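Speaker notes: Small Kitchen, White Table
Talk for the evening group in Viltham, 2019-04-07

Before starting

Put the water glass on the left side. Speak slowly. The talk is planned for 50 minutes and the last 7 are for questions. If the projector is late, begin with the story of my aunt's drawer and do the title slide after.

Slide 1. Title

Say good evening and thank the library of Viltham for the room. Tell them that I am not a designer. I worked for many years in the showroom at Grulia, where people came to buy a kitchen and went home with a plate.

Slide 2. How we learn a kitchen

Most of us learned the kitchen by playing it first. We had a small pan, a cup without a handle, some fruit that was made for a child's hand. We put them on the floor and we decided what belongs beside what. I think this deciding is the same thing we do later, with a real sink and less patience.

Ask: who still remembers one toy from their play kitchen? Wait for two or three answers. Do not hurry this part, last time it was the best one.

Slide 3. The drawer of my aunt

She kept the colander with the towels. Everybody in the family found it strange, but she drained her noodles at the window side and the towels were there. So the place was correct for her. Pause here.

Slides 4 to 6. The white table

Let the people look first, count slowly to five in your head. Change the slides without talking. 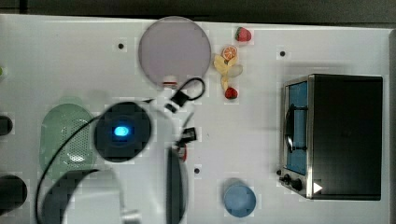
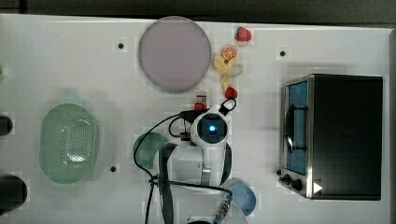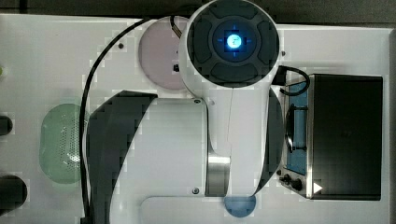 Slide 7. What I want to say about the table

Go back to slide 4 for this. Start with the fruit. There is a strawberry at the top of the group and another at the bottom, and the orange slice and the yellow piece are between them. The group makes a line, but a loose one. My opinion is that a loose line is easier to live with than a straight one, for the reason that you can take one piece and the rest still looks fine.

Then the plate. It is large, round and pale, and the fruit is next to it and not on it. Ask the group: would you put the fruit on the plate now, or keep the plate free? At home I keep the plate free until the food is ready. Some people will not agree, and that is good for the discussion.

Then the oven on the right side. In a real kitchen the toaster oven is the thing that we move least, so everything else must find its place around it. Mention the blue inside, people like it. The light blue cup is close to it. For me a cup near an oven is a small worry, because I have broken one this way.

Last, the colander on the left. It is pale green, with the small holes in the middle. Come back to my aunt here, one sentence only.

Slide 8. White surfaces

A white table shows every thing you put on it, also the crumbs. At Grulia we sold the Dotari table in white and in gray, and 146 customers answered our card about it in one August. The white was loved more in the shop and less after some weeks. Do not read the whole card, it is long.

Pale things on white (a lavender plate, a pale green colander) are quiet to the eye. Red is what you find first. If you always lose the same tool, buy it in red.

Slide 9. Exercise

Give out the paper sheets. Each person draws their own table from above, with only the things that stay there all the day. Five minutes, pencils are in the Tuominen box under the chair. After, they change sheets with a neighbor, and the neighbor moves one thing. Ask two pairs to tell what was moved and if they liked it.

If time is short, skip the two pairs and go to questions.

Slide 10. Questions

Possible question: is it bad to keep appliances on the table? Answer: no, if you use them every week. Mine is out because it is heavy.

Collect the pencils.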